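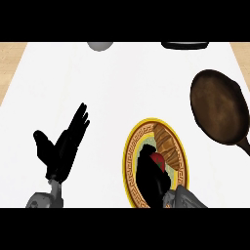
From: Merike Hunt
To: wonstead-politics list
Date: 6 December 2020
Subject: Re: [wonstead-politics] Elections by thirds or all at once

Kęstutis Avotiņš wrote:

> I have read the council's paper on moving to whole-council elections and
> I don't see what problem it is meant to solve. At the moment we elect a
> third of the councillors in each of three years and have the fourth year
> off. If the people running the place make a mess of it, they hear from us
> within twelve months. Under the new plan we would get one go every four
> years and then have to put up with the result.
>
> The paper says it would save money. I'm sure it would. Holding no
> elections at all would save even more.
>
> It also says turnout would go up. I would like to see the evidence for
> that in a town like ours. People in Ots ward vote because someone knocks
> on their door every spring. Take away the yearly knock and I think they
> will get out of the habit.
>
> Last thing. Whoever happens to be popular in the one month it is held
> gets the lot. With thirds, a bad national mood only costs a party a
> third of its seats. I am against and will be saying so in my reply to
> the consultation. I would be interested to know if anyone on this list
> is for it, and why.
>
> Kęstutis

I'm for it, though not as strongly as I was in October, and your message is part of the reason I went back and read the paper again.

Taking your points in a different order.

On the national mood, I agree with you that one election on one day is more exposed to it. But I think thirds give us the same trouble spread thinly. Every May we have a local election fought on whatever is in the papers that week, and hardly a leaflet that mentions the bus station or the bins. I kept the ones that came through my door the last time Ots voted. There were six. Two of them said something about Wonstead that could not have been printed in any other town.

On being able to punish a bad council within a year, this is the best argument for what we have now and I don't want to brush it off. My difficulty is that in practice we can't do it. Only a third of seats are up, and a good part of those are in wards that haven't changed hands since I moved here. You can have a furious town and a council that looks almost the same the week after the count. If you live in Ots and your own councillor isn't up, you can vote against somebody else from the same party who may have had nothing to do with it. I remember the row over the Pudik Lane car park. People were livid. The person who had signed it off was not standing that year, or the year after, and by the time he was, it was all about something else.

The other side of this is what it does to the council. Decisions get put off from January onwards as there is an election coming, then nothing happens until the new members have settled in, and then it is summer. Ertuğrul Ateş made this point at the public meeting over video and I thought he put it fairly. He was not saying councillors are cowards. He was saying that a plan which hurts in the first year and pays back in the third will never be started by people who have to face the voters in both of the years between. The Cirnari estate drainage scheme has been "under review" in three sets of budget papers that I know of.

On turnout, you asked for evidence and I have to say the paper doesn't give much. It has a table comparing us with other councils, but they are mostly bigger than us and the years don't match. I wrote to ask for the figures behind it and have had an acknowledgement and nothing more. If they arrive I will send them to the list. Until then I would leave turnout out of it, on both sides. Your point about the yearly knock may well be right for Ots. In my part of Cirnari ward I have been canvassed once since 2000, and that was by a man who thought he was in the next street.

On money, I think you are a bit unfair. Nobody is suggesting we stop voting to save the cost of the hall hire. But the staff time is real, and it is the same few people who do the electoral roll, the planning notices and a good deal else. This year's vote was put off to next May with everything else, so we are already going to have a heavier election than usual, and I'd be curious to know how the office finds it.

Now the part that has made me less keen, which you didn't mention.

If we go over to whole-council elections, the paper expects a boundary review to follow, and it says in passing (page 4, near the bottom) that single-member wards would be "an option to be explored". I am not happy with that at all. At present each ward has three councillors, and in most wards they are not all from the same party. If I can't get any sense out of one I can go to another. With one member per ward you get whoever came first, possibly on a third of the vote, and that is who you have for four years. Put that together with your point about being stuck with the result and I start to come round to your way of seeing it.

So my own reply will say yes to elections every four years, on condition that the wards keep more than one member. I don't know if the council will take any notice of a conditional answer. The form only has yes, no and don't know, with a box underneath. Kobe Declercq, who has filled in more of these than I have, tells me the boxes do get read but are summed up in a paragraph, so it is worth putting the main thing in the first sentence.

Two practical matters for everyone else on the list:

The form can be sent in on paper. The library has copies at the door even though the reading room is shut. You don't need to give your name, only a postcode.

Jonalyn Agbayani has asked if we want to send something in as a list. I would rather we didn't. We plainly don't agree, and a letter that says some of us think this and some of us think that will count as one reply where we could have sent a good many. But if others feel differently then say so here and she will draft something.

Kęstutis, one question back to you. Would you still be against it if there were elections every two years, with half the council up each time? A few places do it that way – it isn't in our paper, and I haven't been able to find out if it was looked at and dropped or never looked at. It would keep something of the regular check you want and give them a clear year in between. I would probably take that over either of the two things on offer.

Merike
(Cirnari ward)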